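Workshop notebook, bench 2
29 Nov 2019
Finish tests on light boards, continued. Written by Gebremedhin
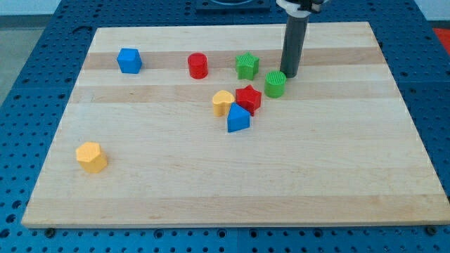
Light board with the long stripes, on the blue perforated table. Colored plastic shapes on top.

Today I continued with the oil and the soap finish. I write it in full this time, as Hiwot told me that my last entry was only numbers and she could not follow what was sanded before and what was sanded after.

Test pieces are from the Oloswood delivery, all from the same plank, so the grain should be similar. I cut them yesterday and left them standing on edge over the night with air on both sides. One piece cupped a little and I put it away, I will not use it for the comparison.

Sanding: 80 grit, then 120, then 180, by hand with the cork block, always with the grain. After 180 I wiped with a damp cloth, let it dry until the fibers stood up, and sanded very lightly with 180 again. On piece B I skipped the wiping to see if it makes a difference. It does. After the first coat B felt like the chin of a man who did not shave, and A was smooth. So we keep the wiping, also when we are in a hurry.

Piece A, linseed oil from Kolthorpe, thin coat with a cotton cloth. Waited 31 minutes and wiped off the rest. The color went more yellow than I like. In the pale stripes it is acceptable, in the darker stripes it becomes almost orange when the lamp is from the side. Hiwot likes it. I do not, but I agree it looks warm.

Piece C, soap flakes in hot water, the Admasu recipe. I let it cool to a soft paste and rubbed it in with the sponge. The surface stayed pale and very close to the raw wood. The end grain drank a lot, I had to go back there three times. I have the suspicion that my paste was too thin. The recipe says to stir until it is like yogurt, and mine was more like milk. Next time less water.

Piece D, the Sirkness hard wax. This one is difficult to put on evenly. When I took too much, it made a gray haze at the edge, and I needed to buff for a long time to get it away. A white pad works better than the cloth. The touch is very nice afterwards, dry and silky.

Water drop test: one drop on each piece, covered with a small glass, 85 minutes. A had a faint ring that I could see only at an angle. C had a clear ring and the fibers were raised under the finger. D had nothing. I should say that C had only one coat and the recipe asks for more, so the test is not fair to the soap. I will repeat it when C has all its coats.

Room humidity in the afternoon was about 83 percent on the small meter by the door. I do not fully trust this meter, it is old and hangs near the sink. But the air was surely heavy, and the oil on A was still sticky when I closed up. I moved it to the upper shelf where it is warmer.

Oily cloths are hanging open on the line outside, flat, one by one. Please do not collect them in the bin before they are stiff.

Open points
Ask Kolthorpe if they have an oil with less yellow.
Second coat of soap on C tomorrow, thicker paste.
Does the wax go over dry oil? Hiwot thinks yes, but wants to wait some weeks. We could leave one piece until February and try then.
The 180 paper is nearly finished, order more together with the white pads.

Added later: touched A again before leaving, still sticky near the left end. I think the coat was thicker there, I started on that side with a full cloth.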